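Cidinell Storage Tote, Large: Not Sold on It

Posted April 27, 2021

I have bought a lot of bins. Every September I decide that this is the year the garage gets sorted, and every September some company has a new bin that will do the sorting for me. This time it was the Cidinell, which my neighbor Zineb Samir swears by. She also swears by her bread machine, so I went in with my guard up.

The pitch is that it's "the last tote you'll ever need." Well, they sell it in packs of 4, so somebody over there isn't so sure.

Let's start with the good. It's stiff. I filled mine with extension cords, a bag of potting soil and the jumper cables, and the sides didn't bow. The rim is thick enough to get your fingers under. My old Plurgate bins split at the corners after 2 winters, and so far these haven't, though one winter isn't much of a test.

Now the rest. The lid costs extra. I missed that on the order page and I'm still sore about it. A bin with no lid in a garage is a leaf collector. The lid, when it came, fit three of my bins and had to be leaned on to close the other one. I wrote to the store in Brudville and got a reply from a Grigoris Nikolaidis, who was polite and told me the plastic "relaxes." Mine hasn't relaxed.

The label says it stacks safely full. I stacked two full ones and the bottom lid sagged by the weekend. Empty, they nest fine, but they stick together and you need a second person to pull them apart.

I'd also like to know who came up with the weight rating. It's printed on the sticker with no word on how they tested it, and I don't trust a number like that.
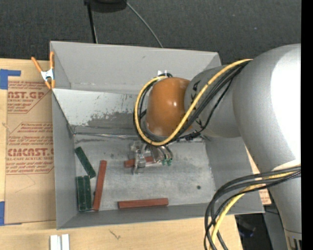
Large gray bin, no lid, on a wooden tabletop.

If you want open bins for a shelf indoors, these are okay, and the gray hides dirt. For a garage or shed I'd look at the Cherkaoui ones, which come with the lid in the box. I'm keeping mine for the cords. Zineb can have the extra lid if she wants it.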